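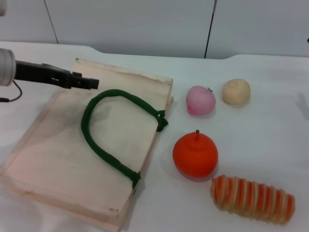

Tote bag with green rope handle and four toy foods, among them a pink peach. Play Collection, Harnis Public Library.

The Play Collection: Market and Kitchen

The Play Collection of the Harnis Public Library holds 60 sets of toys for pretend play, kept in the Wang Reading Room on the ground floor and lent to families, child care providers and schools. Together the sets contain nearly 2,000 pieces. The Market and Kitchen section is the oldest part of the collection and remains the most heavily borrowed, with 1,084 loans in the last program year.

This page presents the section set by set. Each entry gives the set name, its shelf code and a short note for borrowers. Sets may be reserved at the Wang Reading Room desk or at the Tonovness branch.

Market Bag (MK 1)
A light beige tote bag and toy foods for shopping games. The pale fabric shows creases and darker smudges from use, and the green tabs that hold the handle have begun to fray at the ends. The bag remains on the shelf for the present. Borrowers are asked to lift it by the handle only when it is lightly filled.

Handling of the Market Bag
The peach has a small stem, and children should be shown how to hold the fruit by its sides. Toy foods may be carried in the bag during play but should travel home in the lidded tub supplied at the desk.

Market Stall (MK 2)
A folding stall front with a striped awning and three shallow trays. Two adults are needed to set it up. The stall is lent to schools and child care providers only, for a period of two weeks.

Scales and Weights (MK 3)
A balance scale with two pans and a box of rounded weights. The set is often borrowed together with the Market Bag, and the two may be reserved on one card. The smallest weights are kept in a separate pouch for families with children under three, who may ask for the set without them.

Cash Drawer (MK 4)
A drawer with play coins and paper notes. The notes are printed at the library and replaced when they become soft. There is no charge for lost notes. Coins are counted on return.

Bakery Tray (MK 5)
Rolls, a braided loaf and slices of cake on a metal tray. The braided loaf was repaired in May and should not be pulled apart at the middle joint. A paper sleeve for each roll is included.

Fruit Crate (MK 6)
A low crate of fruit with a set of picture cards in English and Spanish. The crate works well with small groups and is the set most often requested for the morning program. Fruit from this crate is marked with a blue dot on the underside and should be kept apart from the pieces belonging to other sets.

Soup Kitchen (KT 1)
A lidded pot, a ladle and felt vegetables. The felt pieces cannot be washed by machine. A damp cloth is enough for most marks - anything more serious should be reported at the desk.

Breakfast Table (KT 2)
Place settings for four, with cups, plates, egg cups and a toast rack. The plates are sturdy but not suitable for real food. One egg cup is missing and has been removed from the contents card.

Tea Service (KT 3)
A teapot, a sugar bowl, a milk jug and six cups with saucers, donated by the Sitano Parents' Association. The service is packed in a divided case. Please return each cup to its own compartment.

Lunch Boxes (KT 4)
Two tin lunch boxes with sandwich parts, small containers and cloth napkins. The sandwich parts fasten together with hook-and-loop dots, which collect lint and may be cleaned with a dry toothbrush.

Visiting the Section

The Wang Reading Room is open during all library hours. Market and Kitchen sets are shelved along the inner wall, with the larger items behind the desk. Families are welcome to open a set at one of the low tables before deciding whether to borrow it. Pieces from different sets should not be mixed on the same table.

A guided play session is offered each month except in August. Sessions last 40 minutes and are intended for children from two to five years of age, accompanied by an adult. Places can be booked at the desk. The Market Bag and the Fruit Crate are withdrawn from loan on the morning of a session and become available again in the afternoon.

Borrowing and Return

Each family may borrow two sets at a time for three weeks. A set may be renewed once if no other borrower is waiting. Sets must be returned to the desk during opening hours and must not be placed in the outdoor book return. Sets borrowed from the Wang Reading Room may be returned at Tonovness, although they will take a few days to reappear in the catalog.

A contents card is tied to every set. Borrowers should check the pieces against the card before leaving the building and again before return. A missing piece should be noted on the back of the card. Replacement charges apply only where a set can no longer be lent without the missing item.

Cleaning and Repair

Staff wipe down all hard pieces after every loan. Cloth items are cleaned according to their material and may be out of circulation for several days. Borrowers are asked not to wash, glue or mend any item at home - a loose seam or a cracked edge is far easier to repair when it has been left alone.

Marks and signs of wear do not in themselves lead to withdrawal. A set is withdrawn when a part has become unsafe, when it can no longer be cleaned, or when too few pieces remain for ordinary play. Withdrawn pieces in sound condition are kept as spares in the workroom.

Donations

The library accepts toy foods, cloth shopping bags and play kitchen items in good condition. Electronic toys, painted items of unknown origin and pieces small enough to be swallowed cannot be accepted. Donors should bring items to the desk in the Wang Reading Room, where a receipt will be issued on request. Donated items are inspected before they are added to a set, and those not selected are offered to the Sitano Parents' Association for its spring sale.

Related pages: Play Collection - Building and Construction; Play Collection - Dress-Up; Group Loans for Schools; Reading Room Hours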